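Kikier Brewing to Open Second Taproom in Postville

Kikier Brewing will open a taproom in Postville in November, the company said this week. It will be the brewery's second location and its first with a full kitchen.

The new taproom is going into the former feed store at 1426 Mill Street, which has been empty for several years. Work on the floor drains and the walk-in cooler is finished, and the bar is being built now. The room will seat about 80 people, with more tables on a side patio once the weather allows.

Head brewer Edeltraud Gruber said Postville will get its own small brewing system for lagers and one-off batches. The flagship beers will still be made at the original site and trucked over.

"We've been short on tank space for a long time," Gruber said. "The lagers need weeks in the tank, and they kept getting pushed off the schedule by the pale ale. Now they'll have their own tanks."

The first beer brewed in Postville will be a dark lager called Zakura, made in a batch of 335 gallons. It will be sold on draft only.

The kitchen will be run by Chantharasri, a Thai food truck that has parked outside the original taproom on weekends. The menu will be short at first – noodles, grilled chicken and a few snacks – and will be served until 9 p.m.
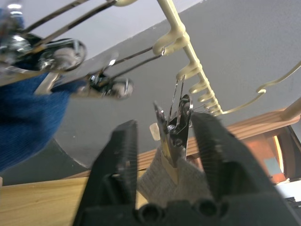
Kikier is hiring for both locations. Open jobs include a cellar assistant, two line cooks and several part-time bartenders. Taproom manager Minttu Halonen said the cellar job involves a lot of hosing down and lifting, and new hires should bring waterproof boots and a change of clothes. Knit socks like the beige one hanging from a metal clip are fine inside the boots. Applications can be picked up at the original taproom any afternoon after 2, and interviews will start next month.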